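Nindorport Football Club: Changes to the Squad and Ground for the New Season

The club has added two players ahead of the opening round of the regional league. Goalkeeper Arvo Eskola joins from Bralolstead on a free transfer, and winger Shih-chieh Ng returns after a season on loan at Plotia. 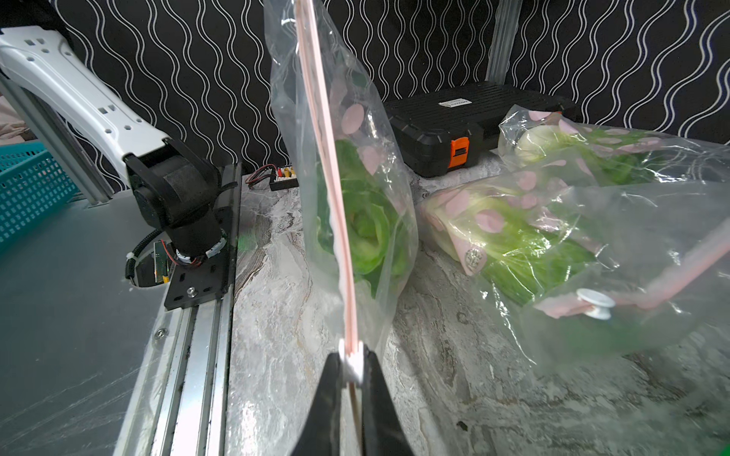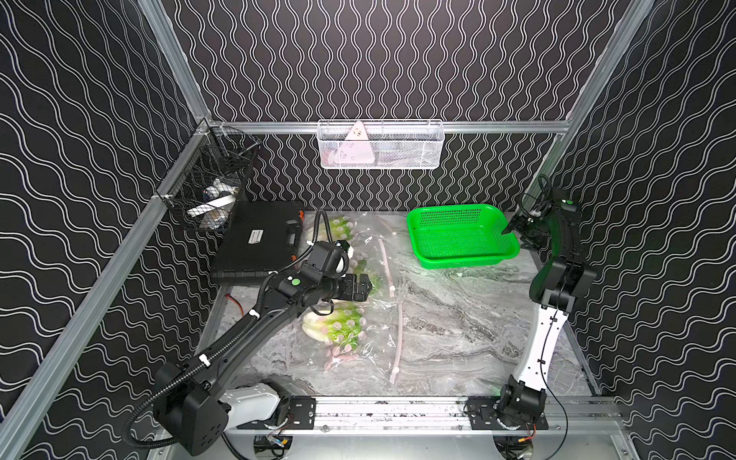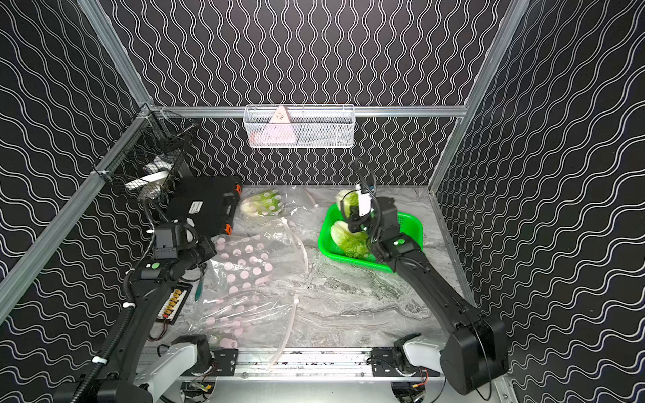
Top: a leafy green vegetable in a clear bag. Middle and bottom: white mesh basket on the back rail.

Eskola, who wore the number 2 shirt as a defender in his youth team days, will take number 9 this year at his own request. He played every league match for Bralolstead last season and kept three clean sheets in the final month. He will compete for the starting place in preseason, which begins in March with a home friendly against Yalçınkaya.

Ng has signed a two-year contract. He played mostly on the left for Plotia but is expected to move to the right, where the club has been short of cover.

Work on the east side of the ground will continue through the first two home games. Fans with seats in that stand have been moved to the north end for those games and should use the gate by the ticket office. Seat numbers stay the same. The parking lot behind the east stand is closed until the work is done.

Season tickets can be picked up at the club office on weekday afternoons until 3 p.m. Bring the confirmation letter and a photo ID. Junior tickets must be collected by a parent or guardian.

The away shirt is on sale now in adult sizes. Children's sizes have been ordered and will be in the shop before the Yalçınkaya game.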